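Print this page
E-mail this page

Against the Loose Cup

Aled Cadwaladr

Most advice on office and canteen supplies treats the disposable cup as a unit. It is priced per unit, ordered per unit and complained about per unit. My view is that the unit is the wrong thing to manage. The stack is what gets stored, carried and set down on a table, and the stack is where the money and the mess come from.

A nested stack has three properties worth caring about: pitch, grip and lean. Pitch is the height each additional cup adds once it sits inside its neighbor. A small pitch means a dense carton and a short shelf. It also means more contact between walls, and more contact means cups that come away in twos. Our kitchen at Undley went through 3000 clear cups between January and the end of spring. Feng-yi Tseng, who did the ordering, put the share wasted by double pulls at 11 percent. I see no reason to doubt her figure, having watched people take two, look at the second and drop it in the bin.

Grip depends on the rim and on the taper. Vorkeck cups, which we bought first, had a shallow taper and clung to each other. The Feven cups that replaced them separate cleanly, but a tall stack of them sways when carried. I would still choose them. A stack that sways can be made shorter. A stack that sticks has to be fought every time somebody wants a glass of water.

Lean is the property people argue over. Ka-ming Kwan holds that cups belong in a wall dispenser and that a freestanding stack on a table is untidy. I disagree. The dispenser we tried, item 2511 in the Tam catalog, held 28 cups and jammed on the last few. It had to be opened with a key, and the key lived in another room. A stack placed upside down on a clean tabletop needs no key, shows at a glance how many are left, and keeps the drinking edges of all but the bottom cup off the wood. That bottom cup should be thrown out, and I accept the loss.

Two rules follow. Keep the stack low enough to lift with one hand, and put it where there is open table beside it, so that a person can set down whatever they are already holding.

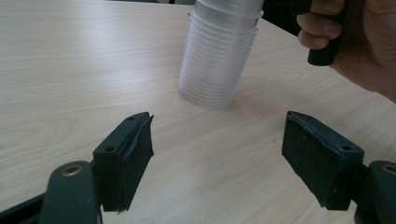
The second rule matters more than the first. Cups crowded between a kettle and a bread bin get knocked, and a knocked stack ends up on the floor, where the whole sleeve is lost at once. Clear the table before buying a better cup.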